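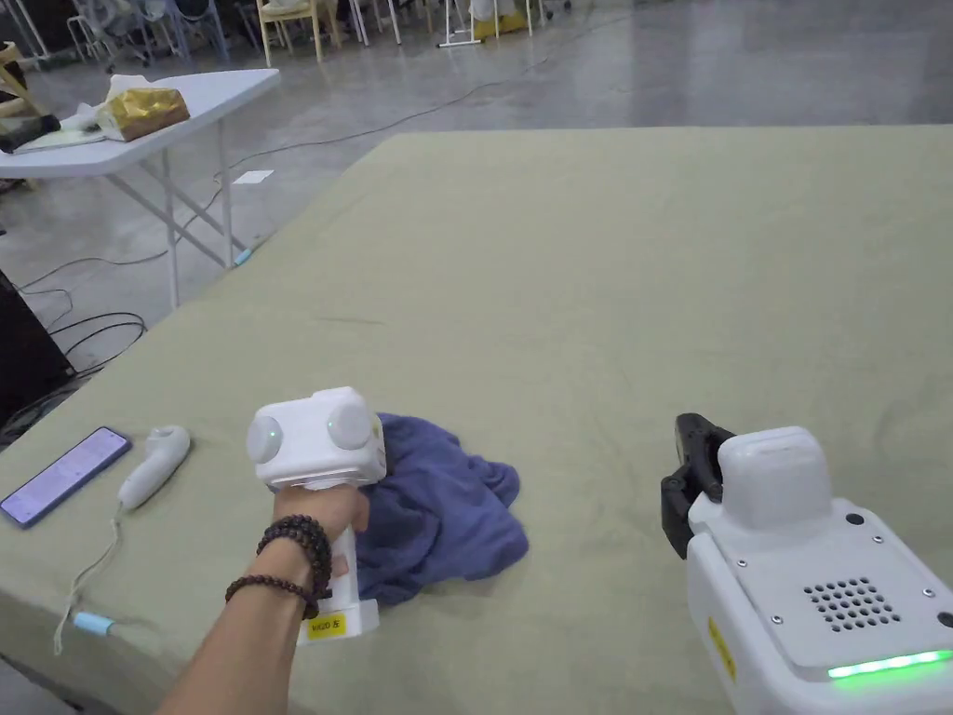 **solderdrip** wrote (17/09/2021):

Folding by gripper is the slowest hobby I've ever taken up, and I used to varnish boats. I'm at the shared workshop in Braltow, trying to get enough demonstrations of one fold for the Tolura software to learn from. I reckoned a cloth would be the gentle introduction. After an evening of it my blue cloth is in a heap against the gripper, on a green cover that creases nearly as enthusiastically as the thing I'm folding. I've got 120 attempts saved and would happily show my mum perhaps five of them. Do I carry on, or is the cover the problem?

---

**mrs_backlash** wrote:

It's the cover. Take it off and use the bare table. Fabric on fabric grabs, and you end up folding both.

---

**Figueiredo_fan** wrote:

Disagree. Bare table and the jaws skate about, then you press harder, then you've got a repair to do instead of a fold. Clip the cover tight underneath and leave it alone. I've had mine on since February.

---

**mrs_backlash** wrote:

Skating is a matter of jaw pads. Two quid's worth of rubber.

---

**solderdrip** wrote:

I've tried pads. One came off inside the cloth and I folded it in very neatly, best fold of the night.

My current method is to pinch the left end first, hold it still, then bring the right jaws over open and pick my spot.
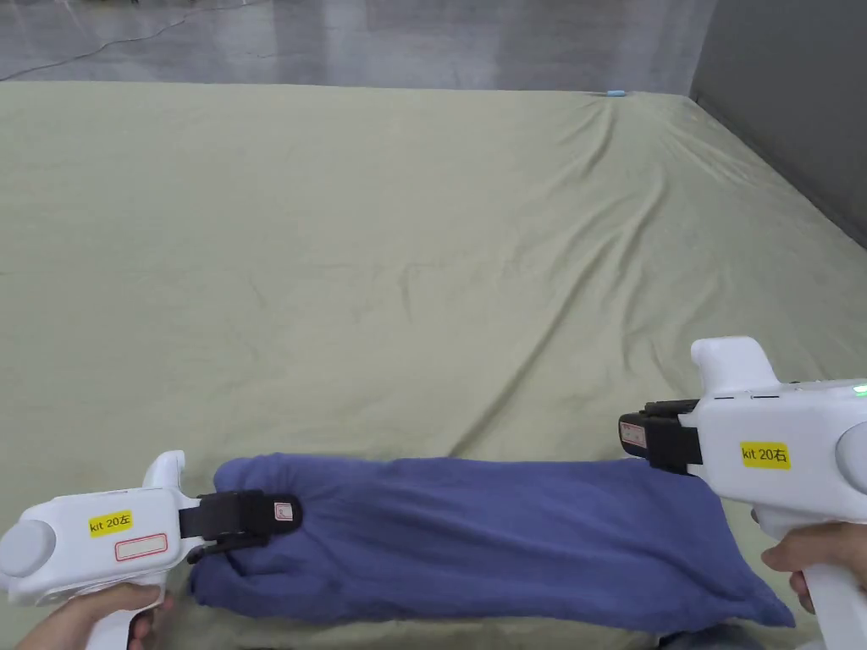 Trouble is I dither. By the time I've chosen somewhere to grab, my left wrist has drifted and the whole cloth has shifted. Both hands at once is quicker but I miss with one of them more often than I'd like to admit on a public forum.

---

**Listov** wrote:

Left first is fine. Dithering isn't, it'll learn the dithering. Bin every attempt with a long hover in it and start again with six good ones.

---

**Figueiredo_fan** wrote:

Six! You'll get a machine that folds one cloth, in one place, on a good day. Keep the messy ones so long as the fold comes out in the end.

---

**mrs_backlash** wrote:

I'm with Listov on this, which pains me. Still the cover though.

---

**solderdrip** wrote:

Right. Clipping the cover tonight, and if that's no better it comes off. Keeping the messy ones in a separate folder so you can both be wrong later. Has anyone got spare clips that fit a thick table edge?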